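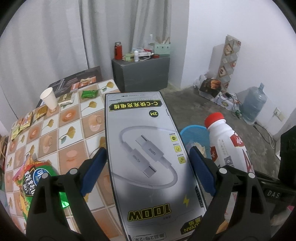
Totia Kids' Pages | From the Gripper Bench, Gamage Workshop

How do you look after a robot's fingers?

Hi! I'm Prasanna Saha and I fix grippers. A gripper is the hand part of a robot, and the sort I work on most doesn't have a robot on the end of it at all. A person carries it around and picks things up with it, and a camera on the tool records everything. Later on, a robot can use those recordings to learn how to pick things up too. It's a bit like learning to tie your shoes by watching somebody else's hands.

My favourite one on the bench is called Nillix. (We name them all. The other one is Trasel, and Trasel is a bit of a grump, but we'll get to that.)

Two fingers, not five

Have a go at this. Put your hand flat on the table, then pick up a pencil using your thumb and one finger. Easy, right? Now do the same with a book. Still fine! A gripper works like that. It has two black fingers, one on each side, and they come together and squash whatever is between them. Just a little squash, enough to hold on.

Look at the box with the charging cable on the front. The fingers have it from both sides, and the bits touching it are dark blue pads. I love those pads. They're the part I spend the most time on, because they do all the touching.

What are those shiny dots?

Good spotting if you saw them! The round silver ones are pivot pins. You can see four, two on each side. A pin is like the middle of a door hinge: it stays put and lets the parts around it swing. The black parts with the open slots are called linkages, and they're what carry the push along to the fingers.

If a pin gets gritty, the finger goes jerky. You can feel it through the handle, a tiny click-click-click when it ought to be smooth. Trasel does this all the time. I've cleaned Trasel's pins more often than I've cleaned my own bike chain, and I'm very fond of my bike.

My morning check

I get in at 7.30, put the kettle on, and do the same jobs in the same order every day.

First I wipe the pads with a damp cloth. Fingers pick up all sorts of gunk. Chip crumbs are bad. Chip grease is worse! Snack packets are great for practice, because they crinkle and bend and never sit the same way twice, but a greasy pad lets things slide straight out.

Then I press each pad with my thumb. It should feel the same all over. If there's a flat patch or a hard corner, off it comes and a new one goes on. New pads have to line up with each other, so I close the fingers very slowly and look at the gap from the side with a torch. If I see a wedge of light at one end, I've put it on crooked and I start again. (This happens more than I'd like.)

Next come the pins. A soft brush first, and the brush has to be dry or you just make mud. Then I open and close the fingers 70 times. Yes, I do all 70, and yes, my hand gets tired. Around halfway I usually start humming.

Last of all is the camera. I clean the lens with a special cloth that isn't allowed to touch anything else, ever. One smudge and the whole world looks like it's under water.

The big notebook

Every gripper has a notebook. When I change a part I write down which part, which side, and what the counter said. The counter clicks up by one each time the fingers close. Our rule is new pads at 4,000 closes, even if the old ones still look all right.

Nillix is up to 1,806 on this set, so there's a fair way to go yet. Trasel got new pads in November and wore through the left one after only 138! I was so puzzled. I checked the pad, I checked the glue, I went and had a biscuit. Then I found that one pin had worked itself a tiny bit loose, so the left finger was leaning and rubbing along its bottom corner. I put a new pin in and Trasel has behaved ever since. Mostly.

Hard things to hold

A stiff box with flat sides is a nice, friendly shape. The pads sit flat against it and everybody's happy. These are the ones that give us trouble:

Paper cups. Squeeze too hard and you've got a squashed cup.
Crumpled bags. Where do you even grab?
Big round bottles, which love to roll.
Loops of cable. They flop about, and they get caught on each other.

When I've finished a repair I always test with a box first and a paper cup second. If the cup comes through without a dent, I know the fingers are closing gently enough and evenly enough, and the gripper can go back out.

Try it at home

You'll need two rulers, two kitchen sponges and a couple of rubber bands. Strap a sponge flat against the end of each ruler, then hold a ruler in each hand with the sponges facing in. Try lifting a cereal box. Now take the sponges off and try again. Which way slipped more? Next, wet the sponges (over the sink, please, or your grown-ups will be cross with me) and have another go.

If you draw your gripper, give it a name and write the name in big letters on the drawing. I stick them all up over the bench, right next to Trasel's notebook.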